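In Defense of the Bean-Shaped Desk

I've worked at a rectangle most of my life, and I'm here to tell you I'm done with rectangles. My desk is a big light wood thing with a curve like a kidney bean, and I bought it used through Ledesma for 300 dollars after my old one gave up in December. Best money I've spent on furniture, easily!

People ask what the curve is for. Well, it's for sitting in, and for giving your stuff somewhere to wander off to. A straight desk has a back edge, and everything ends up lined against it like kids waiting for a bus. On mine the magazines drift one way, the mugs drift another, and I still have a nice bare patch up front.

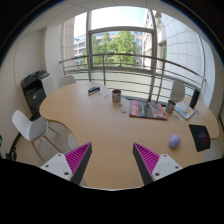

Now, the clean desk crowd would hate it. I read a piece on Cletden that said you should keep five things on your desk and put the rest in a drawer. Five! I'd use that up before I got to the pens. And who wants to get up every time they need a marker, or never have a magazine handy when a phone call drags on?

My one rule is that the mouse gets its own territory. Paper can pile up wherever it likes, as long as it stays off the mouse pad — and a pad with a loud pattern helps, you notice right away when something's covering it.

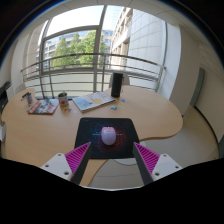

So if you're shopping, skip the sensible rectangle and measure your room for something rounder. Mine did need a lot of turning to get through the door, I'll admit that much.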